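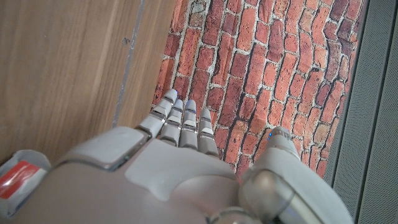 Efflorescence on interior brick, is it safe to seal over?

I bought a row house last fall and one wall of the back room is bare brick. Every winter a white powder comes up on the lower courses. I brush it off, and a few weeks later it is back. The part I care most about is the red brick next to the vertical wood panel, because I would like to put shelves there. A guy at the paint counter sold me a can of Nolteck masonry sealer and said two coats would fix it. The can cost 20 dollars, so no great loss if I return it. Do I seal it now or is there something I should do first? The house is from before the war and the mortar is soft enough to scratch with a key.

Asked by Mylene Macapagal
322 views

2 answers

Povilas Žukauskas
Don't seal it yet. The powder is salt carried out by water moving through the wall. If you put a film over it, the salt collects behind the film and pushes the face of the brick off. I had this in my basement and lost a patch of brick faces in one winter.

Find the water first. Go outside when it is raining hard and look at the gutter, the downspout and the slope of the ground on the other side of that wall. In my case the downspout was dumping right at the foundation — a longer extension took care of most of it.

Brush the salt off dry with a stiff nylon brush and vacuum it up. Don't wash it, the water just takes the salt back in. Then leave it alone until spring and see how much returns.

Soft mortar in a house that old is probably lime. If any joints need repointing use a lime mix. Portland cement is too hard for old brick and it holds water.

If you still want a finish after that, get one that says vapor permeable on the label. I don't know the Nolteck one so read the data sheet.

Comment from Mylene Macapagal: Checked this morning and there is a split in the downspout at knee height. Returning the sealer.

Ljubica Petek
I sealed mine in October and it looks fine so far. You could try a small area. Also a dehumidifier helps, I run mine all night. For the shelves, drill in the brick and not the mortar if the mortar is that soft, and go slow with the hammer setting off until you are through the face.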